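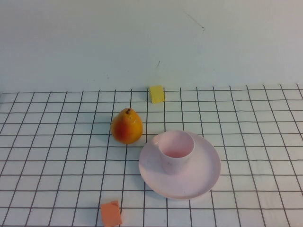 Wall and gridded tabletop, Grunddale.

Progress report to the Patora fund, September 14, 2025
Prepared by Orest Nazarenko

Work this period covered the indoor air survey of rental housing in Grunddale and Curville. Passive radon detectors were placed in 47 ground-floor units and left for the full exposure period. All but two have been returned to the Marsden lab. The missing detectors are both from Curville, and replacements have been issued.

Six units in Grunddale read above the action level. Owners were notified in writing. Ajith Gounder has inspected three of them and recorded open sump pits in each — covers have been ordered against the repair line.

Spending is within budget except for postage, which ran over after the lab changed its return packaging. We request approval to move the difference from travel.

Next period: retest the six units, inspect the other three, and send tenants their results. The retest detectors go out in October. Draft result letters are attached for comment.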